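Tuncer Shared Workshop: Build Your Own Sorting Arm
Handout 4: Rings into the crate
Notes by Sverre Eklund. Revised Dec 20, 2019

Welcome back! By now your group has an arm that homes itself, a gripper that opens and closes on command, and a wrist bracket that doesn't wobble (if it does wobble, go back to Handout 3 and do the bolts again with thread lock). Now we get to the part I like best, where the thing picks something up and puts it somewhere. We are going to spend the whole session on soft, bumpy rings and one wooden crate, and I promise that is plenty to be getting on with.

Before you start

Run the Jodon start-up script and wait for the prompt. Keep the stop button within reach of whoever is NOT typing. Speed stays at 13 per cent until a tutor has signed your sheet, and then you may go up to 26 per cent. I know it feels slow. You will be very glad of slow when you get a sign wrong in the height, and everybody gets a sign wrong in the height at least once.

Choose a place for the crate and mark two of its corners on the table with low-tack tape. The arm has no idea where the crate is. It only knows the numbers you gave it, so if you lean on the table and shift the crate by a finger's width, all your drop points are wrong by a finger's width too.

4.1 The hover point

Every drop has two points, a hover and a release. The hover is straight above the release and high enough for the ring to clear the slats. Teach the hover first. Our starting value is 300 mm above the table for the gripper's mounting face, but your fingers may be longer or shorter than ours, so measure!

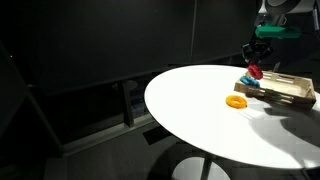 Fig. 1. Red ring held over the left end of the crate, with the blue piece just below it.

Look at how little space there is between the red piece and the blue one. At that height you want to be stepping down by small amounts with your eyes level with the rim, looking from the side. Looking from above is no use at all for judging height, and with a bright lamp over a white table the arm's shadow will fool you as well. Several of you have tried to line up on the shadow. Please don't!

If a piece is already in the way of your release point, you have a choice. You can shift the release along the crate, or you can go in where you are and let the new piece nudge the old one. Soft pieces forgive a lot of nudging. Try both, and write down which you used.

4.2 How to hold a ring

A ring gives you two sensible grips. One is across the outside, with the ring flat between the fingers. The other is on the band, one finger inside the hole and one outside. The outside grip is easier to line up but needs the gripper to open wide, and it leaves the fingers sticking out on both sides when you get to the crate. The band grip is tidier in a small space, but the ring is free to swing and tilt. 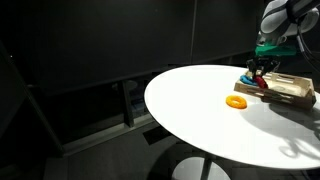

Fig. 2. Gripped at its upper end, the red piece hangs at an angle above the crate.

A tilted piece needs a bit more clearance, as its lowest point is further down than you planned for. Measure from the lowest point of the piece and forget about the fingertips. This one change fixed more failed drops in the August course than everything else we tried put together, and I was so pleased about it that I rewrote the whole section.

Closing force: begin at the lowest setting on the Pumance driver board and go up one notch at a time until the ring stays put when you tap the wrist. Soft rings squash, so the fingers will travel further than they did with the wooden blocks. If your script waits for a fixed finger position it may wait for ever. Use the current limit as your "closed" signal. The function you need is grip_until(), and the timeout goes in milliseconds. 600 is a good value.

4.3 Letting go and getting out

The order is: descend, open, pause, rise. The pause matters more than it looks. A bumpy surface likes to cling to a rubber fingertip, and if you rise the moment the fingers start to open you can carry the ring straight back up with you (very funny the first time).

Rise straight up. Do not add any sideways movement until the fingers are above the rim, or you will hook a slat and drag the crate off its tape.
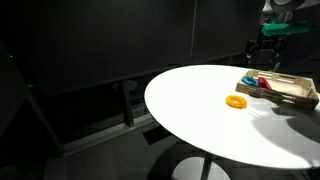
Fig. 3. Blue and red side by side at the left end of the crate; orange on the open table.

For your record sheet, a placed piece is one that sits wholly inside the crate with nothing hanging on the rim. Touching its neighbour is fine. Leaning on the side wall is fine too. Sketch where each piece lies before you tidy up, and number the sketch to match the run.

4.4 Checking from the other side

Once the arm has moved clear, crouch down and look through the slats. You get a far better idea of how the pieces are lying, and you will spot anything else in the crate that your program doesn't know about.

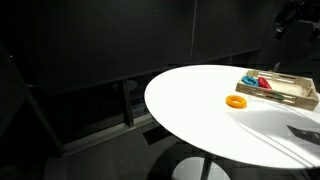
Fig. 4. Red and blue rings in the upper left corner of the tray, and a green shape showing through the slats of the near side.

Anything along the near wall takes up room, so plan the orange drop with that in mind. The orange ring has open table all round it in every figure, and that makes for a lovely easy approach. The hard part is the far end of the trip. Draw the crate from above, fill in what is already there, and pick your release point on paper before you touch the keyboard.

Tasks for this session

1. Teach hover and release points for one ring of your choice. Save them as hover_a and drop_a.
2. Run the drop with the outside grip, then with the band grip. Note the clearance for each.
3. Add the pause and run again.
4. Write a second pair of points for the orange ring and run both drops from one script.
5. If you have time: turn the crate a little on the table and work out the new points by calculation. The rotation sheet is in the Pokamari folder on the shared drive.

Common faults

Ring slips on the way over: raise the grip one notch, or slow the sideways move.
Ring lands on the rim: check the tape marks first, then the tilt.
Fingers never report closed: you are still waiting for position. See 4.2.
Arm stops above the crate and sulks: soft limit. Read the log before you change anything.

Bring your record sheet and your sketches next time. We will be adding the camera, and you will need your taught points to compare against what it finds!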